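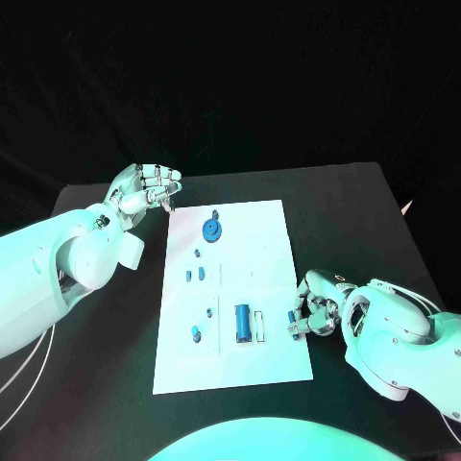
Visite chez Reisinger, jeudi, Lasside, groupe logiciel seulement (la partie mécanique se visite en août, sur inscription). Arrivée en retard, raté l'intro de Merike Lūse. Le sujet de la matinée : la planification à deux bras, et surtout ce qui se passe entre le planificateur et la commande quand la perception change d'avis. Leur tâche de référence, c'est le tri de petites pièces bleues sur une feuille où les emplacements sont tracés. Un pion tenu entre les doigts de la main droite, juste à côté du papier, pour le planificateur c'est déjà trois questions : quel contour, quelle orientation, et où mettre l'autre bras pendant ce temps. Le gros cylindre couché le long de son contour vide, paraît-il, est le cas qui leur a coûté le plus de temps.

Chiyo Hayashi nous a montré le planificateur, nom interne Karadora. Arbre de tâches classique au-dessus, optimisation de trajectoire en dessous, 31 primitives en tout. Elle insiste : pas de replanification complète à chaque image, seulement la branche touchée. Quelqu'un demande la latence, réponse un peu floue, j'ai noté « ça dépend des contacts ». Bon.

Côté perception, plus concret. Babar Jafri fait varier la couleur de l'éclairage pour casser le détecteur. Plus de 800 séquences annotées à la main avant l'été, dont 362 sous lumière colorée. Le bleu des pièces est un piège, avec un seuil de teinte on perd tout dès qu'on change de lampe. Ils sont donc passés à la forme seule, contours tracés compris.

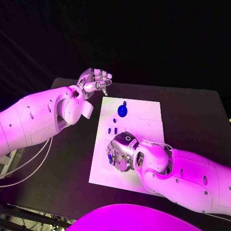

Sous lumière magenta, bras droit au-dessus du bas de la planche, main gauche ouverte.

Le croisement des bras, justement. Ancienne version : chaque bras réservait un volume, l'autre attendait. Sûr mais lent. Maintenant les deux trajectoires sont calculés ensemble et la réservation ne sert plus que de secours. Naheed Soomro a ouvert l'outil de rejeu, ce que j'ai préféré de la visite : on fait défiler le temps, on voit l'état estimé de chaque pièce, la confiance, la primitive en cours. On peut modifier une pose à la main et relancer le plan depuis là.

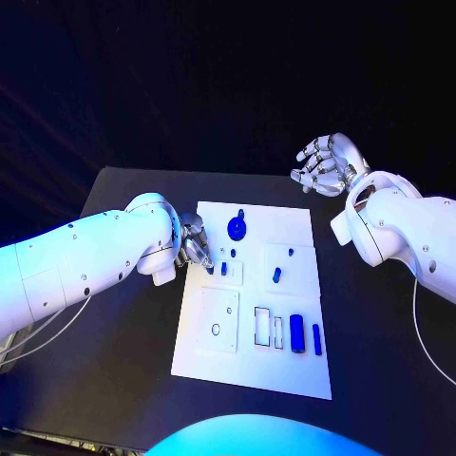
L'outil n'est pas publié, dommage. Il lit leur format de logs et rien d'autre, un export est « prévu » sans date. À redemander à Zarmeena Orakzai, qui gère les partenariats et qui m'a laissé sa carte.

Questions en vrac à la fin. La force dans les doigts ? Estimée par les courants moteur, filtrage à revoir selon eux. Simulation ? Oui, pour les tests de non-régression, 776 scénarios chaque nuit, mais les petits pions y glissent mal et ils se méfient des résultats. Apprentissage ? Pour la saisie seulement, le reste est écrit à la main et ils ont l'air d'y tenir.

Café correct, salle trop petite. Prochaine visite du groupe chez Gindcombe, plutot orientée commande temps réel, je mettrai les infos ici dès que j'ai l'horaire.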